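Home | Trips | Food | Older posts | Search

A day out at the Rudside pottery
July 1, 2020

I booked this back in January, when I fancied a day away from my desk and had no idea what sort of year we were in for, so I was very glad when Fonseca wrote to say their open day was going ahead after all! Small groups, 11 to a tour, and you had to bring your own apron (mine still has jam on it).

Rudside is a funny little place. One street, a chapel, a bakery that had sold out by the time I got there, and then the pottery right at the bottom by the water. We began in the clay store, where it was lovely and cool, and moved on to the throwing room. I could have stayed there all afternoon. They make two ranges, Unum and Ilta, and I'd always thought Unum was the posh one, but the Ilta bowls go through the kiln twice and cost £23 each. The plain Unum mugs are still my favourites.

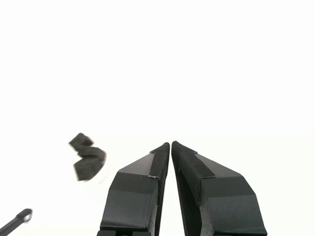

Two dark tips, very nearly touching.

The glaze talk ran on a bit, 30 minutes with no chairs, though I did like hearing about the batch of green that came out brown and sold better than the green ever had. After that it was tea in the yard and a rummage through the seconds shelf, where I spent more than I meant to on a butter dish with a wonky lid. Parking is £2 in the chapel field, coins only, so do raid the jar before you set off.

Contact | Copyright 2020 | Back to top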